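Interim Progress Report: Household Electronics Recovery and Parts Reuse, Grarkcombe
Reporting period: second half of grant year, to end of May
Submitted to: Louro Fund, Materials Program
Prepared by: Edit Vida, project lead

1. Status

The project is on schedule for collection and testing and behind schedule for data reporting. Spending is within the approved budget lines. One change to the work plan is requested (section 6). No change to the total award is requested.

2. Collection

The two drop-off points named in the original proposal, the Grarkcombe library annex and the transfer station on the east road, operated through the whole period. A third point at the Vomura retail park opened in the second month. The agreement with the retail park covers a locked cage and one pickup per week. Pickups were missed twice when the van was off the road, and the cage reached capacity on both occasions.

We received 300 desktop computers in the period. Monitors, printers and loose cables are also accepted at all three points but are weighed only, and go straight to the licensed recycler without sorting. The mix of computers has shifted toward older business machines, mostly released by small offices moving to laptops. These units are easier to open and have more standard parts than the consumer units received in the first half of the year.

Signage at the library annex was replaced after repeated deposits of batteries in the general bin. The new sign lists accepted and refused items in large type and gives the address for battery disposal. Deposits of loose batteries have fallen since then, although a check of the bin before each pickup is still part of the driver's routine.

3. Processing and testing

Incoming machines are logged, wiped or stripped of drives, and then assessed in one of two streams. Machines that start and pass a memory check go to refurbishment. Machines that do not are dismantled for parts. Drives are removed at the logging bench in both streams and held in a locked cabinet until erased or shredded. The drive procedure was revised by Levente Illés to add a second signature at the shredding stage, in line with the comments received on our first interim report.

Of the machines received, 110 were refurbished and passed final inspection. The remainder were dismantled or are in the queue. Power supplies remain the most common point of failure in the refurbishment stream. We stopped repairing them in the first half of the year on safety grounds and now replace them from tested stock or scrap them.

Motherboards from the dismantling stream are inspected for swollen capacitors, damaged sockets and corrosion near the battery holder. Boards that pass are bench tested with known good memory and a known good power supply. Boards that fail are sorted by grade for the recycler, which pays a higher rate for boards with heat sinks and steel brackets removed.

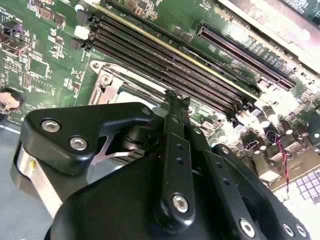

Figure 1. Green computer motherboard with its processor socket area, black gripper in the foreground.

Damage to processor sockets is the leading reason for rejecting an otherwise sound board. Much of it appears to occur during dismantling, when coolers are pulled off while the thermal paste is still stiff. Boglárka Simon has written a one-page work instruction covering cooler removal, and the bench now keeps socket covers in the top drawer for boards waiting to be tested. The effect on the rejection rate will be reported at year end, once a full quarter of records is available.

4. Distribution

Refurbished computers are issued through three channels: the school equipment list, the adult learning center, and direct sale at cost to residents. Demand from the adult learning center exceeded supply in every month of the period. Direct sale was slower than planned. Residents asked mainly for laptops, which this project does not handle in useful numbers.

Each machine leaves with a printed test record and a 33-day return window. Returns in the period were mostly for wireless reception. The standard build now includes a USB wireless adapter, bought in bulk from Dirkitz, and the cost has been charged to the consumables line.

5. Staffing and training

Funmilayo Ugwu joined as workshop supervisor at the start of the period. Five trainees completed the basic bench course. The course runs in the mornings and covers static protection, safe lifting, drive handling and record keeping. The practical test at the end was shortened after the first group ran well past the scheduled finish.

Erzsébet Balogh continues to manage accounts and recycler invoices on a part-time basis. Her hours were increased for the final month to clear a backlog of weight tickets, and will return to the budgeted level next quarter.

6. Issues and requested change

Data reporting. The weight tickets from the recycler and our own intake log use different categories. Reconciling them takes roughly two working days per month and is the reason the quarterly figures were submitted late. The recycler has agreed to add our category codes to its tickets from next quarter.

Storage. Space for machines awaiting dismantling is full. The shelving along the north wall is rated for the current load only, and a fire route must be kept clear on the opposite side. We have stopped accepting bulk deliveries from offices without prior booking.

Requested change. We ask for approval to move the unspent balance of the publicity line to equipment, to buy one additional test bench and a lockable pallet cage. Quotations are attached as Annex B. Publicity for the Vomura collection point was provided free of charge by the retail park, and no further campaign is planned this year.

7. Next period

Work will focus on clearing the dismantling queue, bringing the new ticket codes into use, and preparing the year-end material balance. A second bench course will be offered if the additional bench is approved. The van lease ends before the next report, and renewal terms will be sent separately for comment.

Annexes: A, intake log summary; B, equipment quotations; C, revised drive handling procedure.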